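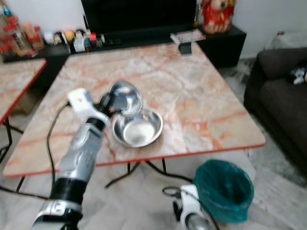 According to Francine Friesen, most people fishing Torcombe Lake for burbot set up too deep and then stay put. The fish come up the slope after dark, she says, and a line at 50 feet at nine in the evening is usually below them.

Friesen has kept a written log of her ice trips on Torcombe since she moved to Pacheco. The log covers 353 fish. Each entry gives the depth of the hole, the depth of the bait, the bottom type, the time of the bite and the thickness of the ice. She does not record air temperature anymore. "I had six winters of it and I couldn't get anything out of it," she said. "Barometer was the same. I still write down wind, mostly for the shelter."

Her usual layout is a line of five holes running straight out from the rock point north of the Pacheco landing. The first goes in at 12 feet and the last at 40. She drills all of them before sunset with an eight-inch Drillier auger and does not cut new ones after dark.

"You can drill at night if you want to," she said. "In shallow water I lose most of an hour when I do it. At 40 feet I can't see a difference."

The ice in February was 17 inches at the point and two inches less over the spring farther along the shore. Friesen checks that stretch with a spud bar every trip and keeps her holes well to the other side of it.

For bait she uses cut sucker on a single 3/0 hook below a one-ounce glow jig. The piece of sucker is about the size of a thumb joint. She lifts the jig a foot, lets it hit bottom twice, and holds it still for a full minute. Nearly all her bites come in the hold.

"People jig burbot like they're lake trout," she said. "A burbot finds it by smell. You knock on the bottom so it comes over, then you leave it where it can be eaten."

Asked about line, she said she had gone back to 20-pound braid with two feet of heavy mono at the end. Fluorocarbon cost more and got chewed just as fast. Her reels are two old Cundtons with the factory grease cleaned out and a light oil put in. She had one freeze solid before she made the change, and the drag still sticks on the older of the two when it has been left on the ice. It goes inside her coat between holes.

Friesen moves down the line of holes on a fixed schedule, 20 minutes at each, starting deep at dusk and working toward shore. If two fish come from one hole she stays until it has been quiet for half an hour. The 18-foot hole has produced best, with most of its fish taken between eight and ten. The bottom there changes from broken rock to gravel.

She releases the largest females before the spawn and keeps fish of two to four pounds. They are skinned the same night, since the skin is harder to pull once it dries.

She has not tried the south basin. "The map says it's mud, and I've never caught one over mud on this lake," she said. "Somebody told me there's a gravel hump out there that isn't charted. I'd want to sound it from a boat first." She plans to do that in June.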